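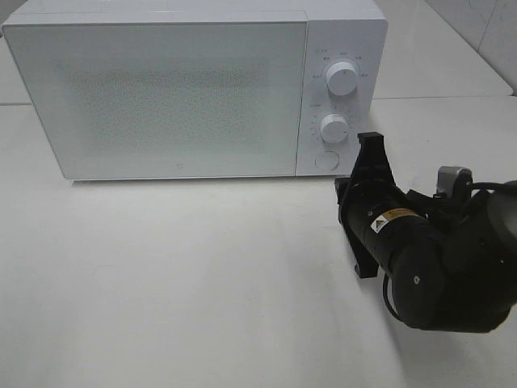

Vira Nechyporuk has strong views on microwaves, and the first is that most of them have far too many buttons. "Two knobs and a door button," she says. "One for how hard, one for how long. My mother could use it, my nephew could use it, and I can use it at six in the morning with my eyes half shut!"

We'd come to talk about cake, and we did get there, but I could happily have listened to her on kitchen worktops all afternoon. Vira runs the tea room at Tornon with Bleddyn Gittins, and between them they have fed walkers, choir members and one very lost coach party since they took over the lease. The kitchen is all white, which was Bleddyn's idea. He still defends it.

"You see every crumb," he says. "People think that's a bad thing. I love it. You wipe, you look, you wipe again, and you know where you are."

Vira rolls her eyes at this, but she admits she's come round. The old kitchen had dark green tops and she once lost a teaspoon on them for a whole morning.

Back to the knobs, then. I asked whether she ever missed a digital display, and got a very firm no. She turns the dial past where she wants it and then back again, a habit she picked up from an old oven timer, and she doesn't trust any machine that plays a tune when it's finished. 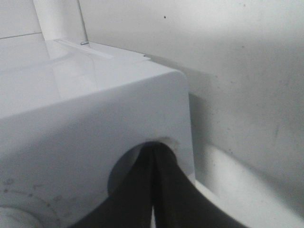

"A dial has a feel to it," she says. "You get to know it. I can set one for a bowl of custard without looking at the numbers."

The custard, I should say, is wonderful. It goes over a plain sponge that Bleddyn bakes in a small round tin, and he's just as fussy about the plate as he is about the cake. Golden sponge on a pink plate is his favourite thing in the world. "White on white looks like a hospital," he says. "Put it on pink and it looks like somebody's birthday."

He cuts it with a bread knife, never a cake slice, and he isn't bothered by a rough edge. The torn bits soak up more custard. I had seconds and I'm not sorry.

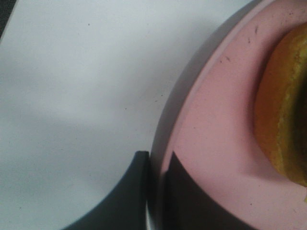

*Page last changed: Aug 15, 2021*

Crumbs bring us to clearing up, where the two of them finally disagree. Bleddyn brushes everything into his hand first. Vira goes straight in with a damp cloth and finishes with a dry one, and she won't have a scouring pad anywhere near the top.

"It marks," she says. "Little grey lines, and then you look at them for ever."

"I don't mind a few lines," says Bleddyn. "It's a table. We work on it."

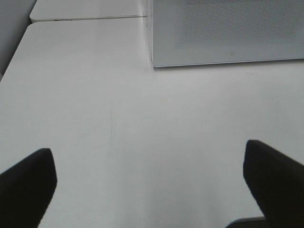

*The white tabletop, with a few faint marks near the middle.*

They're hoping to open later into the evening from November, with soup as well as cake, and Vira is already testing which of the bowls will fit two at a time in the microwave. So far she's found one that does, and she got it out of the cupboard to show me, beaming.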